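Chapter 5
Keeping a Work Notebook

5.1 Why written records matter

A work notebook is a bound, dated record of what was done, in what order, and with what result. It is kept at the bench or desk while the work is going on. It is different from a report, which is written later for a reader who wants the findings and can do without the steps. The notebook holds the steps, including the ones that led nowhere.

Most disputes over a result come down to a missing entry. A soil sample from the Oker plots may be reported as dry weight in one table and wet weight in another. If the notebook gives the weighing and the drying time, the error can be traced in minutes. If it does not, the sample has to be taken again, and after April the plots are plowed.

This chapter deals with paper notebooks. Electronic records are covered in Chapter 7, and most of the rules on dating, signing, and correction carry over with small changes.

5.2 Choosing a notebook

The binding comes first. A sewn or glued notebook shows when a page has been removed. A loose-leaf binder does not, and should be used only for printed output that is also listed in the main notebook. Spiral bindings open flat but shed pages after long use.

Paper should take ink without bleeding through. Blank pages suit work with many sketches, and ruled or squared pages suit tables. A cover in a plain dark color hides stains and takes a white label well. The notebook should lie open without being held, because a writer who must hold the page down tends to put off the entry.

Page count depends on the length of the project. The Fikre water survey filled 400 pages in two field seasons, split over several notebooks so that the loss of one would not end the study.

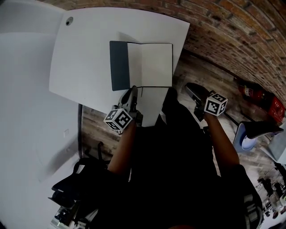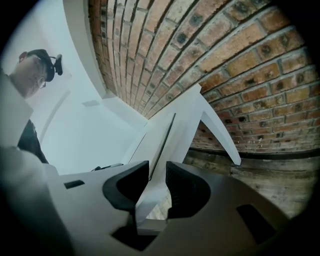
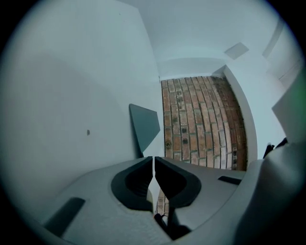 Figure 5.1 Work with an open notebook on a white tabletop (first view), with two further views of a gripper and a brick wall.

5.3 Setting up the first pages

Leave the first 2 pages free for a table of contents. Number every page before the first entry, in ink, at the outer corner. On the inside cover, write the project name, the start date, and the address to which a lost notebook should be sent.

The page after the contents is used for abbreviations. A short form that seems plain in the first week may be unreadable a year later. In the Sadus records, "R" stood for "rinse" in one notebook and "repeat" in the next, and 40 entries had to be set aside.

5.4 The parts of an entry

An entry begins with the date and a title. The purpose follows in one or two sentences. Next come the materials, with source and batch, and then the procedure as it was carried out – which may differ from the procedure as planned. Readings are written directly into the notebook. They are not copied from scrap paper, where digits are easily swapped.

Corrections are made with a single line through the error, so that the first reading can still be seen. The new value is written beside it with the date and initials. Correction fluid is not used. Unused space at the foot of a page is closed with a diagonal line.

Section 5.5 applies these rules to a full set of entries from the Rurarell seed trial.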